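Equipment planning: shelf restocking trials and the coming budget round

Last updated: November

Members have asked how the restocking work at the Skarkcombe store will be reflected in next year's equipment plan. The position at present is set out in this item.

The plan allows for 12 sets of wrist markers, of which eight would be issued to Skarkcombe and the remainder held at Rustad as spares. Ureo has quoted 493 pounds per set, including straps and cables. Delivery charges are separate and have yet to be agreed.
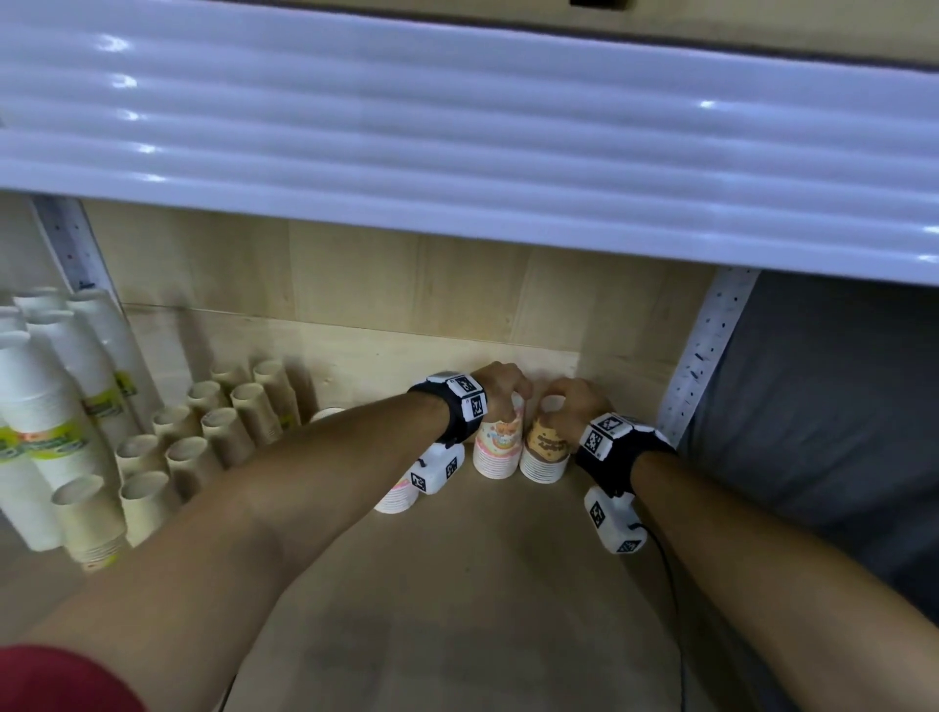
Paper goods remain the first range to be covered. Cups are light, they are sold in several sizes and prints, and they are handled in stacks, so the choice of gripper matters more than lifting capacity. Managers are asked not to commit funds to an arm until the recordings of hand work have been reviewed — a purchase made too early would tie the budget to one type of gripper.

Sites wishing to be considered for the second stage should measure the clear height and depth of their lower shelves and send the figures to the equipment office. Femholm has already done so. Some 1253 pounds has been set aside for alterations to shelving, and requests above that sum will be carried over to the following year.

Contact: Equipment Office, Rustad
© Rustad Stores Group. All rights reserved.
Back to top

Related items
Femholm: shelf measurements received
Leasing or buying: guidance for site managers
Ureo service terms explained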